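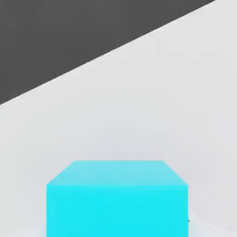 The Stondidbridge swing span weighed 500 tons and turned on a center bearing that had been greased by hand every month for as long as there were records. Delyth Bowen had the grease log open on the bench in the pivot house when the inspector came down the ladder.

"Which quarter did you read first?" said Nermin Keskin.

"Northeast. Same as always."

Keskin put her bag on the floor and took out the drawings. They were the Koyama drawings, the set made for the motor replacement, and they showed the end wedges in the driven position with a clearance of zero. Bowen had never seen a clearance of zero on any part of the bridge. She kept this to herself.

The complaint had come from Gruvlow, which ran the gravel barges. Opening 3767 had taken eleven minutes. The permit allowed eight. A barge had held against the current below the fender for the difference, and the pilot had written it up with times to the second.

"Motor current?" said Keskin.

"Normal on the swing. High at the start, when the wedges pull."

"How high?"

Bowen turned the log around. Keskin read down the column, went back up to the spring entries, and read down it again. The draw had climbed a little every week through June and July. It had been initialed each time, by Bowen or by Takeshi Fukuda, who had the night shift.

"You both signed this."

"It was under the trip setting."

"It was under the trip setting," Keskin wrote, and underlined it, and Bowen watched her do it.

They walked out to the east end at half past two, between trucks. The deck was hot in August and the steel had grown. Keskin lay on the inspection platform with a flashlight and a feeler gauge and called out numbers. Bowen wrote them on the back of a toll form. The upstream wedge was tight. The downstream wedge took the thickest leaf in the set with room left over.

"Your pier has moved," said Keskin.

"Piers don't move."

"Toward the channel, at the downstream corner. Not much. Who has the survey?"

The survey was with Tramar, in the city. Bowen called from the pivot house and was passed to Hatsue Sekiguchi, who asked for the structure number, the pier number, and the name of the person requesting. There was a long stretch of typing.

"The last elevation check on Pier 2 was closed without readings," said Sekiguchi.

"Closed by who?"

"The field on the form says T. Oshima."

Toshiko Oshima had trained Bowen. She had taught her to stop the span by the sound of the rack, to leave the brake alone until the last third of the turn, and to write down what the gauge said before deciding what it meant. She had retired to a house upriver with a view of nothing but trees.

"Do you want me to reopen it?" said Sekiguchi.

Bowen looked at the bench. Keskin had found the pencil and was copying the wedge readings into her own book, checking each one against the toll form.

"Yes," said Bowen. "Reopen it."

"Reason?"

"No readings."

She hung up. Upriver a horn gave one long and one short. She set the radio to the barge channel and answered it.

"Stondidbridge, this is Gruvlow north tow, 3000 tons of stone, requesting an opening."

Keskin shook her head. Bowen held the key to the wedge motor in her left hand. The current sheet was still open under the lamp, with a blank line for the afternoon.

"Gruvlow north tow, hold above the marker," she said. "The span is closed to river traffic until further notice."

"How long is that?"

She wrote the time on the blank line, and her initials, and put a dash in the column for amps.

"I don't have a reading," she said.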